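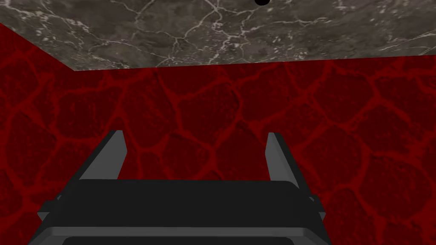 Wrist view from the sim, gripper open and empty, red wall behind it.

From: Leokadia Laskowska
To: gritley-users list
Date: Friday, September 30, 2022
Subject: Re: Re: grasp reported as good, nothing in the fingers

Hi Halina, hi all,

Thanks for the quick answer (quoted at the bottom). I tried both of your ideas last night and I think I've got it cornered now, so let me write it down while I still remember which config I was in!

Quick recap for anyone who skipped the first message: our pick routine in Gritley says "object held" while the fingers are wide open with nothing between them. The arm then happily carries nothing over to the bin, opens, and logs a success. I ran 200 episodes with the Lesmont arm model and the bad ones all look the same in the log. The close command goes out, the state flips to HELD, and the finger positions never move.

So, your first idea, the contact threshold. I raised it, then raised it a lot, and the false holds kept coming. I don't think contact is even being asked.

Your second idea was much closer. The close command has a timeout of 700 ms, and when it expires the Datent bridge returns the last known status. If the last status came from the previous episode, and that one ended with a real grasp, you get HELD for free. I cleared the status at reset and the false holds stopped in the short run I did afterward (only 8 episodes, I had to go to bed, so please don't quote me on it yet).

That still leaves the fingers not closing in the first place. I have no idea there. It happens with the red veined wall and the marble texture loaded, and with the plain gray room too, so you can forget what I said before about the textures slowing things down. Sorry for the wild goose chase, that was me guessing.

What worries me more is the real arm. Same bridge, same timeout, same stale status. If it thinks it's holding something, it skips the slow approach and swings across at full speed. I've turned off the fast transfer on ours until this is sorted, and I'd ask anyone else on version 3 of the bridge to do the same.

Can somebody at Zalewska check whether their branch clears the status on reset? I'll send the patch once I've run it for longer.

Leokadia

Halina Brzozowska wrote:
> Had something like this back in June. Two things to try: raise the
> contact threshold, and look at what the bridge gives you when the
> close command times out. Mine was handing back old data.
> Do you have the finger positions in your log, or just the state?
> Halina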